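### How many examples before it stops knocking cans over?

**Dagný Brøndum**, posted Saturday

Hello all! I've been recording demos for a kitchen-tidying policy (pick up a drinks can, pop it in the bin) and I've got 60 so far, all done by teleop in my own kitchen. It trains fine, the loss looks lovely, and then on the real counter it goes in slightly short and shoves the can over. Every time I move the can a hand's width to the left it gets worse.

Do I just need more? A colleague says 180 is the magic number, but that's three more evenings of my life and my wrists already hurt. I'm using the Edby recorder at the default settings, if that matters.

---

**jamusari_tom**

More data. It's always more data. I did 180 for a mug and it was fine after that.

---

**Fung**

I'd hold off on the extra evenings until you've looked at what's in the 60. When I had the same trouble I sat down with a cup of tea and watched 26 of mine back to back, and in nearly all of them the can was in the same spot, with me reaching in from the same side (I'm a creature of habit, what can I say). The policy had learned my favourite spot and not much else.

So now I move everything between takes, swap the cans for different ones, and leave other bits lying about. Shiny worktops are a pain as well, so I record at different times of day with the blinds up and down. Do a batch of 16, train, see where it misses, then record the next 16 in the places it missed. Much kinder on the wrists!

A start position from my current set: 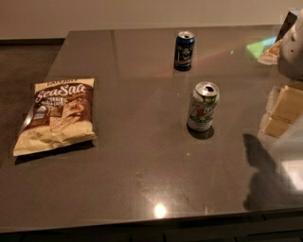 *1 min read*

Two opened cans, one set further back than the other, and a bag of sea salt crisps over on the left. Look how much the counter is doing too: there's a reflection under the blue can, a big bright spot near the front and the arm's own shadow on the right. If all your demos have one kind of light, it's going to get a surprise when that changes.

Also check your camera and joint timestamps line up. Mine were out after an Esside update and the grasps all came up short, which sounds a lot like yours.

---

**Dagný Brøndum**

Oh dear, I watched some back and the can is by the kettle in every single one. Timestamps next, then a fresh 16 tonight with the blinds up. Thank you!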